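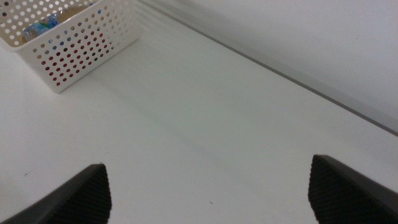 *White storage basket, corner view.*

# Plernavham Item Tables

Hello, and welcome! This is a set of plain text tables for Plernavham, the little turn-based role-playing game for phones, kept for anyone who has ever stood in front of the Fedby blacksmith at one in the morning wondering whether to sell the copper tongs. (Keep the copper tongs. You need them in Lenihan, and the shop there charges triple.)

The tables started as my own notes and grew from there, so you'll find that some parts are lovingly detailed and others are a bit thin. I've tried to mark the thin ones.

## What you get

- `items.csv` has 1267 rows, one for each item you can hold, wear, eat or throw
- `recipes.csv` has 785 crafting recipes, including the ones you can only learn from the ferryman
- `monsters.csv` has 66 monsters with their health, weak spots and drops
- `shops.csv` lists who sells what, town by town, and at which chapter it shows up on the shelf
- `notes/` is a folder of loose jottings that didn't fit in a table, and it's worth a read if you like that kind of thing

Everything is UTF-8 with commas between the fields and a header row on top. Item names are spelled just as the game spells them, even "Lether Cap," which I've grown rather fond of.

## Columns that trip people up

`tier` is the color of the border around the item, counted from gray (1) up to gold (5). It doesn't tell you how strong the item is, and a gray Marsh Fork will beat a good many blue swords against anything with feathers.

`drop_rate` is a fraction between 0 and 1. I fought each monster 300 times on normal difficulty to get these, mostly on the bus, so the common drops are pretty solid and the rare ones should be taken as a friendly guess. If a rare drop never turned up for me but I know from the in-game book that it exists, the field is left blank, and please don't read a blank as zero!

`sell_price` is the price in Fedby with no charm equipped. Wokisley pays a little more for fish and a lot less for armor, and the differences are in `shops.csv` under `modifier`. 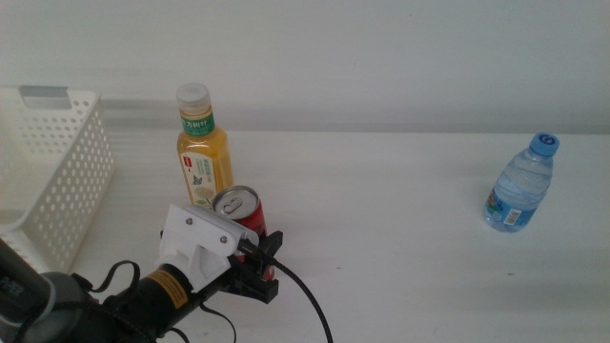 ## Versions

The tables match the game as it stood after the December update, the one that added the lighthouse and moved the bow trainer to the far side of the bridge. If you're still on an older build, your recipes for soup will look different, and the three lighthouse keys won't be in your bag at all.

I only play on Android. Players on tablets have told me the shops match but the fishing timer runs slower, and I haven't been able to check that myself.

## Known gaps

- The Lenihan night market changes its stock and I've only caught part of it
- Pet food effects are missing past level ten
- Two monsters in the Wokisley cellar share a name, so they're stored as `Cellar Gnat (a)` and `Cellar Gnat (b)`
- Hard mode drops aren't here yet

## Sending a fix

Open an issue with the item name, your chapter and your game version, and if you happen to have a screenshot of the shop or the drop, attach that too. Small fixes are every bit as welcome as big ones. Please keep the rows in alphabetical order when you edit a file directly, and run `check.py` before you send it over.

## License

Use the tables however you like, in guides, apps, spreadsheets or printed out and taped inside a cupboard door. A link back is kind but you don't have to. The game, its art and its names belong to the people who made it, and none of their files are included here.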